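A room where everything has a colour

585 shares | 2 comments

Mirjam Rainer talks very fast when she gets on to storage, and she gets on to storage almost at once. I had barely put my bag down in the Isthorpe workroom before she was telling me why she will never again buy a grey box.

"Everyone buys grey," she says. "Then they spend half the morning looking into grey boxes! I want to say 'it's in the pink one' and have you find it from the doorway."

She was given the job of setting up the room last October, with a lot of bare floor and a budget of £1,470, which had to cover everything that wasn't already bolted to something. Before that she spent years at Walczak, laying out packing benches, and it shows. She has opinions about table height. She has stronger ones about rails.

"Run your hand along a good rail and you know where the edge is without looking," she tells me. "I love a rail. I could talk about rails until teatime."
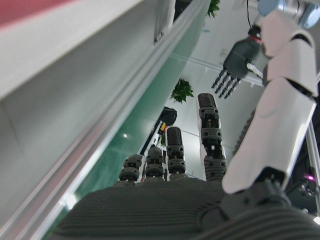
Silver rail, green surface: a corner of the Isthorpe workroom.

The tabletops are pale on purpose. Mirjam tried a darker finish at Zuruvetti, her first proper layout, and small things vanished on it. Screws, washers, the caps off pens. "On a white table a black screw has nowhere to hide," she says. "You just pick it up and carry on."

I ask what goes in all these bins, and she laughs and says that depends on who you ask.

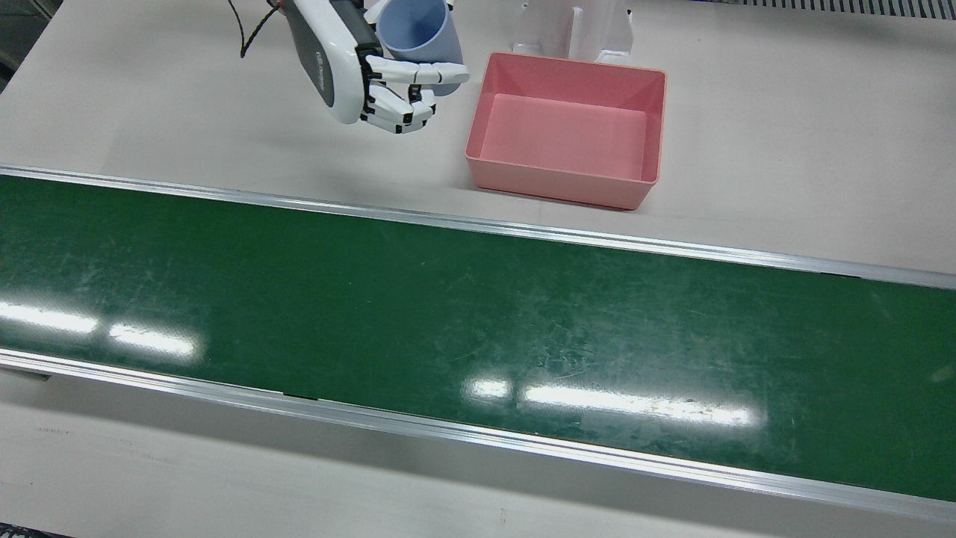 Plastic is her great enthusiasm - cheap plastic in particular, the sort you'd take on a picnic. She has spent happy hours in catalogues comparing beakers and trays, and she won't hear a word against them. "They weigh nothing, they stack, you can drop them all day." A pale blue cup beside a pink bin makes her absurdly pleased, and with the dark green of the conveyor belt next to them I can see her point. The belt itself is scuffed and scratched, and she likes it that way. "It's a working surface. If it still looked new I'd be worried we weren't using it."

Her one firm rule is that bins start the day empty. Whatever was left in them goes back on the shelf the evening before, even if it's coming straight out again in the morning. It takes ten minutes, she says, and people grumble for the first week and then start doing it at home. 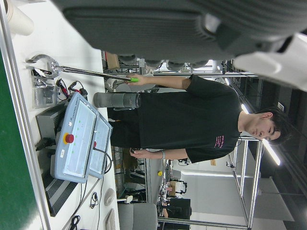
Tools are a different matter, and she is easier on them than I expected. She tried painted outlines on the wall at Nirkunmont, a shape for every spanner, and found that people felt told off by them. Now the big things live wherever the job is and get put away when it's finished.

"A table in the middle of a job is allowed to be a mess," she says. "Cables, bags of bits, somebody's cup. That's a lovely sight, really. It means people are busy."

Small parts stay in clear bags until they're needed, so you can see what you've got without tipping it out. She bought 200 of those bags in her first week and is already thinking about the next order. After that comes the shelving, where cardboard boxes are still holding on. She would like them gone by spring, and she has her eye on something in yellow.

Contact us | Copyright Isthorpe Workroom News | Back to top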